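Liste : manipulation-fine
Objet : Re: [manipulation-fine] Apprentissage par démonstration, pose de processeur, premiers chiffres
De : Dalva Coutinho

Bonjour à tous,

Merci à Umer pour ses questions. Je reprends seulement la partie de son message à laquelle je peux répondre aujourd'hui.

> Dans votre résumé vous parlez de 1726 démonstrations, mais la
> figure du rapport s'arrête à 200 par tâche. Est-ce que la politique
> est entraînée sur tout l'ensemble, ou seulement sur la tâche de pose ?
> Et pourquoi garder la caméra du poignet comme seule entrée visuelle ?
> Chez nous (projet Kindbridge) elle perd la cible dès que la pièce
> tenue arrive devant.
> Umer

Pour la première question : les 1726 démonstrations couvrent toutes les tâches du projet Preline, c'est-à-dire le processeur, les barrettes de mémoire, les connecteurs et la pile. Le pré-entraînement utilise l'ensemble. Ensuite nous affinons avec 200 démonstrations de la pose seule, et c'est cette deuxième étape que montre la figure. Je reconnais que la légende n'était pas claire, je vais la corriger.

Pour la deuxième, le problème que tu décris existe aussi chez nous. Voici la vue dont dispose la politique pendant l'approche : 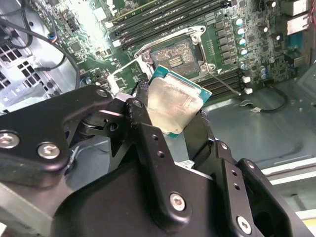
Fig. 1 - Processeur tenu entre les doigts de la pince, devant le socket ouvert.

À cette distance, il reste assez de repères autour du socket : le cadre métallique, les emplacements mémoire, la colonne de condensateurs à droite. Notre hypothèse est que la politique s'appuie sur ce contexte autant que sur les contacts eux-mêmes. Pour le vérifier, nous avons masqué à l'entraînement une zone aléatoire de l'image. Sans masquage, la pose réussit 97 fois sur 139 essais. Avec masquage, on arrive à 118 sur 139. L'écart me paraît intéressant, mais tous ces essais ont été faits avec le même modèle de carte, donc je reste prudente.

Le point faible est la lumière. Le métal du boîtier et la carte renvoient beaucoup de reflets, et une partie de l'image est parfois saturée.

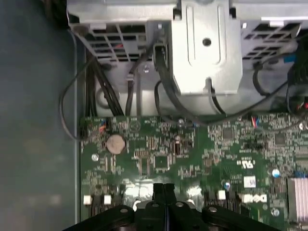 Nous avons essayé de baisser l'exposition, mais alors les câbles noirs se confondent avec les zones d'ombre et la politique hésite plus longtemps avant de descendre. Pour le moment nous gardons l'exposition fixe et nous ajoutons des variations de luminosité pendant l'entraînement - ce n'est pas élégant, je sais.

Une précision que Seppälä m'avait demandée hors liste : l'affinage prend quelque 3000 itérations. Au-delà, la perte de validation descend encore un peu mais le taux de réussite ne bouge plus. Nous choisissons donc le point de sauvegarde sur les essais réels.

Umer, si tu peux m'envoyer une de vos séquences où la cible disparaît, je la passerai dans notre modèle sans affinage. Je serais curieuse de voir les cartes d'attention. Le rapport corrigé sera déposé en août.

Bien cordialement,
Dalva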